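Teaching by Hand: Questions We Keep Getting
14 comments · 52 shares

Do I need to know how to code?
No. You need a wrist, some patience and a free afternoon. Violeta Sosa, who runs demonstrations at Draltholm, writes a fair amount of code and says it has never once helped her get a sock out of a drum.

By hand or by remote?
Both work. Moving the arm yourself is quicker to learn, but your elbow will end up in the recording. With the Karby remote handles you stay out of the way and get to find out how little you know about your own hands.

How many demonstrations per task?
We ask for 230. People tend to get good at it just as they run out.

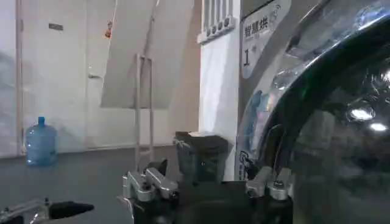
Laundry takes longer than the rest. Doors are heavy, cloth does what it likes, and a towel never lands the same way twice – plan on 2 sessions and don't book anything nice for afterward.

I fumbled the grasp. Do I start over?
Keep going if you recovered within ten seconds. A clean recovery is worth having. If you swore and let go of the handles, delete it.

Can I speed up?
Please don't. The robot will copy your hurry and none of your judgment.

How long is a session?
Four hours, with breaks. Sunday slots exist and are exactly as popular as you'd think.

Was this helpful? 9 people said yes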